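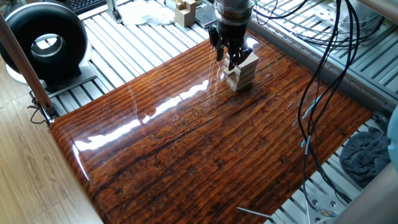 Lunholm opens orders for Drola gripper kit

Lunholm has opened orders for Drola, a parallel gripper kit for laboratories and colleges that teach robot handling. It comes with a set of plain wooden blocks for stacking work.
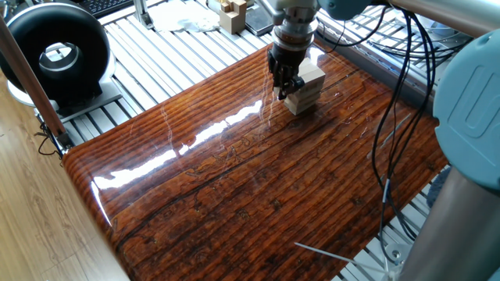

The kit costs £525, or £241 without the blocks and lesson files. Delivery from the Dellutberg workshop takes eight weeks.

"Small blocks show up a poor grip very quickly," said Corina Widmer, product manager at Lunholm. "Teachers asked us for a task that students could set up again in a minute."
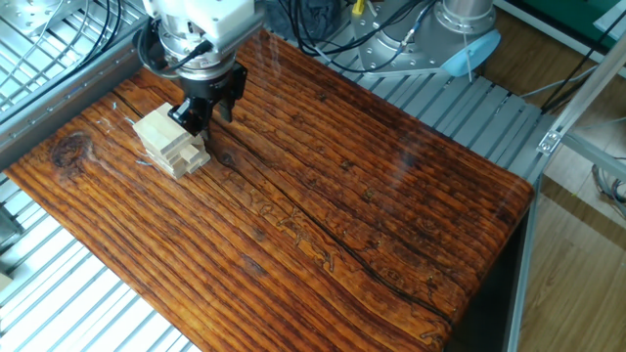 Repairs and spare fingers will be handled by Tarigan. A software update is planned for April.

Press contact: Meirion Lougher, Lunholm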